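The last film of the program ran four minutes over, and Ayuba Issahaku watched it from the back row with his coat on. It was called Irano. A woman walked through a closed department store in 2270, trying on gloves.

"Too long," said the man from Lokar, who had paid for the wine.

"It's the best one," Ayuba said.

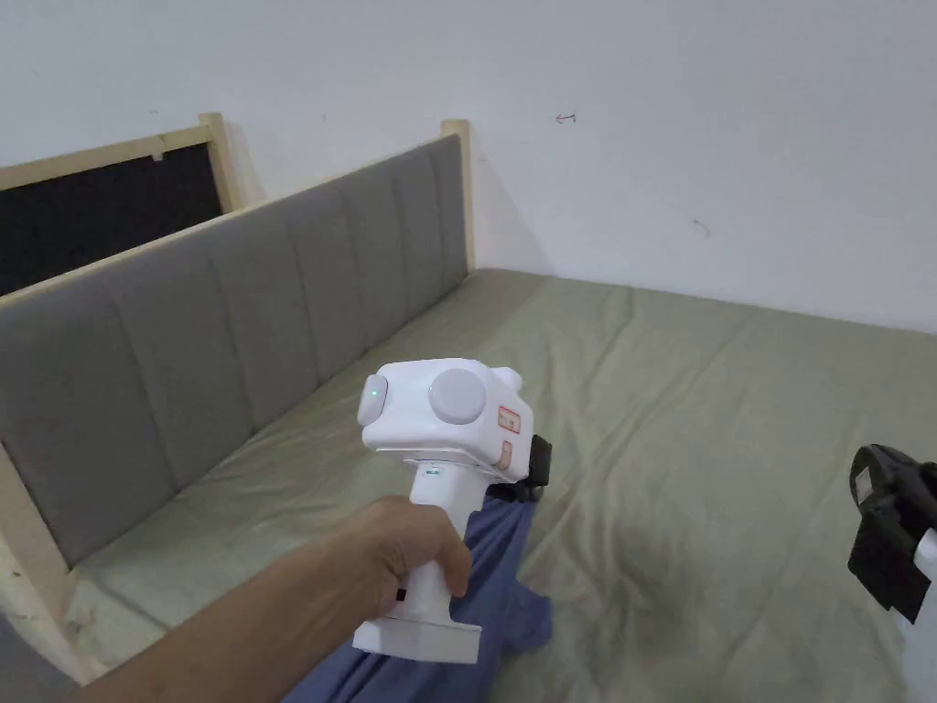
He had made costumes for films like this since March, after the fashion house let him go. The money was bad and the directors changed their minds. At night he went home to the room he rented over the Privix showroom, lay down on the sage-green sheet and went through the day's fittings in his head until he slept. 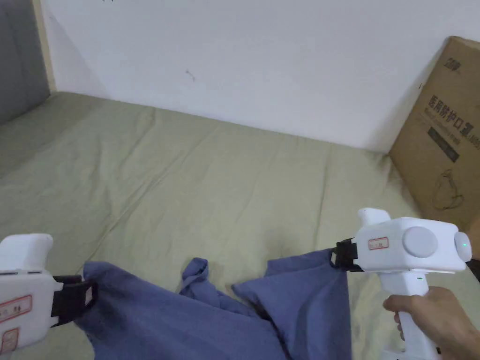 The director came over in the lobby. Jääskeläinen was shorter than he had sounded on the phone. She had kept one pair of the gloves, the gray ones, and she was wearing them.

"They want to cut it by two minutes," she said.

"Which two?"

"The gloves."
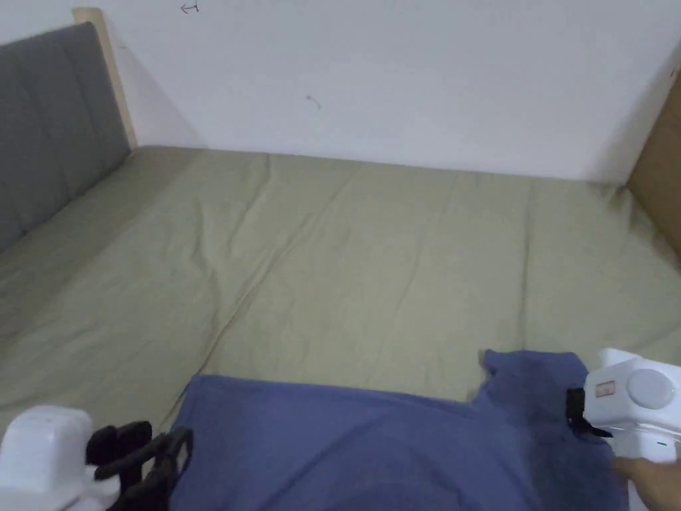 He thought about the seams, and the 2000 stitches he had unpicked and put back because the thumb sat wrong. You could hardly see the thumb on screen – a second, maybe less.

"What did you tell them?"

"That I'd ask you."

We use cookies to improve your experience. By continuing to use this site you accept our cookie policy.

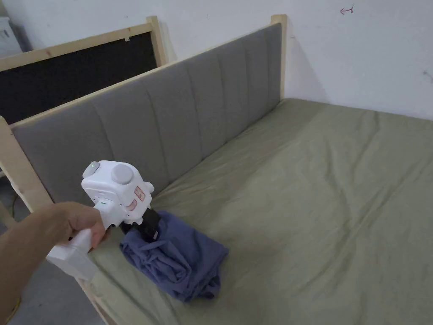
The man from Lokar was looking for his car keys. Ayuba buttoned his coat.

"Leave it long," he said, and went to find the bus.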